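Projekttagebuch Greifergruppe, Eintrag 14

Zuletzt aktualisiert: 13. Oktober 2025
Lesezeit: 4 Minuten

Heute war Doina Petek am Tisch, ich habe protokolliert und am Rechner mitgelesen. Azra Gashi kam erst nach der Vorlesung dazu und hat die Auswertung übernommen. Ziel laut Semesterplan: die Aufgabe »Box« so weit festlegen, dass wir sie bis zum Zwischenbericht nicht mehr ändern müssen. Das haben wir zur Hälfte geschafft.

Zuerst die Kalibrierung. Der rechte Greifer meldet im geschlossenen Zustand nach wie vor eine kleine Restöffnung, der linke nicht. Wir haben den Nullpunkt in Runport neu gesetzt und die Werte in die Konfigurationsdatei eingetragen, diesmal mit Kommentar. Beim letzten Mal stand dort nur eine Zahl, und ich musste Doina fragen, ob sie von ihr oder von mir stammt. Sie stammte von keinem von uns, sondern noch aus der Vorgängergruppe.

Danach Zeitstempel. Die beiden Greifer schreiben getrennte Protokolle, die Sukstead nachträglich zusammenführt. Nach dem Einschalten laufen sie mit einem Versatz von 59 Millisekunden, der über die Sitzung annähernd konstant bleibt. Konstant ist brauchbar. Wir ziehen ihn beim Import ab und prüfen am Ende jeder Sitzung mit einem gemeinsamen Schließen beider Greifer, ob er noch stimmt. Die Alternative wäre ein Hardware-Trigger gewesen, dafür reicht die Zeit im Semester nicht.

Zur Aufgabe selbst. Die Reihenfolge steht jetzt so im Protokollblatt: Die Box steht offen auf dem Tisch, der rechte Greifer fährt in die Wanne, der linke bleibt außerhalb in Wartestellung und kommt erst zum Schließen des Deckels dazu. Doina wollte ursprünglich beide Seiten gleichzeitig arbeiten lassen. In den ersten Versuchen kamen sich die Finger dabei über der Wanne zu nahe, und zweimal hat sich die Box mitgedreht. Mit festgelegter Wartestellung links tritt das nicht mehr auf.

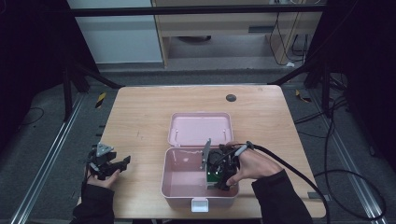 Rechter Greifer in der offenen Box, linker in Wartestellung am Tischrand.

Offen ist weiterhin die Kabelführung rechts. Das Kabel geht vom Greifer quer über die Tischplatte und dann über die Kante nach unten. Bei kurzen Bewegungen ist das unkritisch, bei weitem Ausholen nach links spürt man aber einen Zug am Handgelenk, und in den Daten sieht man ihn als langsames Nachziehen der Orientierung. Azra schlägt eine Führung von oben über das Gestell vor. Ich bin dafür, Doina ist dagegen, weil dann das Gewicht am Greifer hängt. Wir probieren es mit einer Schlaufe und einem Klettband und vergleichen beide Varianten unter gleichen Bedingungen.

Zweiter offener Punkt ist der Deckel. Er liegt im geöffneten Zustand flach hinter der Wanne, und um ihn anzuheben, muss man mit der Fingerspitze unter den Rand kommen. Mit der Hand ist das trivial. Mit dem Greifer rutscht man ab, wenn der Winkel zu flach ist. Doina fasst inzwischen seitlich an und kippt den Deckel hoch, was bei ihr zuverlässig geht, bei mir nicht. Für den Datensatz wäre mir eine Technik lieber, die alle drei beherrschen. Sonst lernt das Modell am Ende Doinas Handgelenk und scheitert an meinem.

Durchläufe heute: 30 aufgezeichnet, davon 19 nach Azras Durchsicht brauchbar. Ausgeschlossen wurden Läufe mit verrutschter Box, mit Aussetzern im Tracking und einer, bei dem ich die Aufnahme zu früh gestoppt habe. Azra hat die Ausschlussgründe als eigene Spalte angelegt, das übernehmen wir für alle weiteren Sitzungen. Im Antrag stehen rund 1.000 Durchläufe bis zur Abgabe. Bei der heutigen Quote ist das unrealistisch, ich schreibe dem Betreuer und schlage eine kleinere Zahl mit strengerer Durchsicht vor.

Noch eine Notiz zur Software. Nach dem Update von Thoroddsen werden Läufe ohne Endmarke nicht mehr verworfen, sondern mit leerem Feld gespeichert. Der Import bricht daran ab – die Meldung verweist auf die falsche Zeile, gesucht haben wir entsprechend lange. Behelf: vor dem Import filtern. Das Skript liegt im Gruppenordner unter »import_neu«, das alte bitte nicht mehr verwenden.

Bis zum nächsten Termin:
Doina: Schlaufe und Klettband, Startposition der Box auf dem Tisch anzeichnen
Azra: Auswertung der Orientierungsfehler, getrennt nach links und rechts
Ich: Mail an den Betreuer, Protokollblatt neu ausdrucken, Deckel üben

Weitere Einträge
Eintrag 13: Nullpunkt, zweiter Anlauf
Eintrag 12: Auswahl der Gegenstände
Eintrag 11: Umstieg von Cleltudero auf Runport
Eintrag 9: Rückblick auf den Probelauf im Juni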